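About the Plerstead Robotics Club

Who we are

We are the robotics club of Plerstead School, and we have been going long enough to have our own shelf. We meet after lessons until the building is locked, which officially happens at six in the evening and in practice happens when somebody rattles the door. Members come from Year 9 upwards. There is no test to get in. There used to be a short questionnaire, but it asked people why they liked robots and the answers were depressing for everyone, so we dropped it.

Liya Jemal runs the club. She teaches physics the rest of the time and would like it known that she did not choose the club logo. The logo was chosen by a vote, and the vote was won by a drawing of a toaster with legs.

What we do

Mostly, we try to get machines to pick things up. Visitors tend to expect walking, talking or at the very least some lights, and we do our best to prepare them. Picking things up is hard. A toddler can do it while looking the other way. Our best program needs a clear view, a good run-up and a quiet word beforehand.

New members begin with small kits on the benches. They build a two-wheeled buggy, make it follow a line, and learn why it prefers the skirting board. After that they move on to the Jelínek board, our own controller, named after the cat of the sixth-former who designed it. It has 900 solder joints across the full set of boards we own, and every one of them was done by a pupil. Some were done by the same pupil several times.

Older members work on the arm. There is a waiting list for the arm, and the waiting list is kept on paper after what happened to the spreadsheet.

A short history

The club started with one donated laptop and a box of motors, most of which turned. For the first couple of years we built things that fought each other. This was popular, loud and expensive, and it came to an end when the favourite, a flat wedge called Trumer, left the arena under its own power and went through a display on the water cycle. Trumer is still on the shelf. It has had its battery taken out and is allowed down for open evenings.

We then tried mazes, which were calmer, and a season of underwater vehicles, about which the swimming pool has been very decent. The present interest in gripping came from a pair of Year 12s who wanted to sort the recycling by machine. They never did sort the recycling, but they wrote the first version of our pick-up code and left it to us with 114 comments in it. Most of the comments say "fix this". We have fixed a fair few and added more.

The Silix Cup

Every May we enter the Silix Cup, a competition for school and college teams. The task changes a little each year but the bones of it stay the same: a heap of objects goes into a container, the team's program takes them out one by one, and the judges look on with clipboards and no expression at all. Points are given for each object lifted, and taken away for drops, for bumping the sides and for touching the keyboard once the clock has started.

At our last outing we scored 1,514 points. The winners scored 1,874. We would like to describe this as close. We lost most of the difference in a single round, when our program became convinced that a shadow was an object and went back for it again and again with real determination. The shadow was not lifted and no points were awarded. The team has since rewritten the part of the code that decides what is a thing and what isn't, and the shadow now has a plaque.

Bin picking

Getting a block out of a bin is the exercise we spend longest on, and it is where most of our arguments come from. The rules of it are easy to say. The program has to find a block, decide which way it is lying, bring the gripper down over it and come up with the block and nothing else.

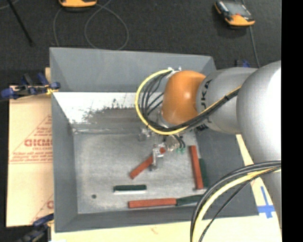 Choosing which block to go for first is a subject on which every member holds a view. The red one lying on a diagonal under the gripper is what the team calls a polite block, with a bit of floor on both sides for the fingers to get down to. The dark green one tucked against the foot of the right-hand wall is the other sort, because the wall is in the way and a red block is lying alongside it. One school of thought says to take the polite blocks first and worry later. The other says that worrying later is how we came by 1,514 points. Liya listens to both sides and then asks who has saved their work.

Cables are the second great topic. An arm needs a lot of them, they have to follow it wherever it goes, and no program of ours has ever remembered they were there. New members learn to think about where the loops will end up before they think about anything clever.

Joining

Come along to the lab after the last bell and ask for whoever looks least busy. You will need closed shoes, long hair tied back and a signed form from home. Soldering is taught from scratch, as is programming, as is sweeping up. There is a small charge for kit each term, and the school office can help quietly if that is a problem.

We are also glad to hear from former members, local firms with spare motors, and anyone who knows how to get a toaster off a banner. Messages left at the office for Miss Jemal will reach her, usually by the next morning.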